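Notice to Operators of the Second Room

Fiction

The Nalard Institute for Recorded Handling wishes to remind all operators that the collection period closes at the end of the shift. The target for the gear task is 556 accepted examples. At the time of writing the total stands at 50 short of that figure.

Operators are asked to observe the following.

An example begins when both arms are at rest and ends when the last gear is seated. Pauses are permitted. The learning system, known in all correspondence as Redel, will study the pauses along with the movements, and the Institute has been advised that Redel now pauses as well. Before lowering a gear onto the peg, it waits for a period that matches no instruction on file.

The matter was referred to the Office of Review in February. The Office examined 70 examples and found the same wait in each of them, regardless of which operator held the controls. Operators on the morning shift were interviewed. They stated that they did not wait. Operators on the evening shift stated that they waited because the morning shift did.

The Office then requested that 10 examples be made without any wait. These were made, accepted and entered. Redel was trained on them alone for one night. In the morning it lifted a gear from the table, carried it to the peg, and held it there a little longer than before.

No fault has been recorded. The Indix Assembly Trial, for which the examples are intended, sets no limit on time. Our partners at Kang have asked only that the gears arrive on the peg, and they do.

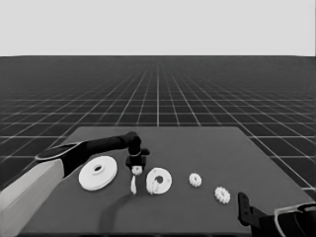 Page last changed: Thursday, July 4, 2024

Operators will recognize the moment. The gear is in the fingers of the left arm, over the peg, and the gap between them is small. It is at this point that several operators have reported a reluctance to continue. The Institute does not consider this a medical matter. Those affected may hand the controls to a colleague, provided that the change is entered in the log.

Operators are further reminded that the second arm is not to be moved during the wait. One example from the late shift shows it rising slightly from its corner, although the log has no entry for the right-hand controls. The example was complete in every other respect and has been accepted.

The room will remain open until the target is met. Operators who have finished their share may go home. Those who prefer to stay until the gear is lowered should sign the sheet by the door.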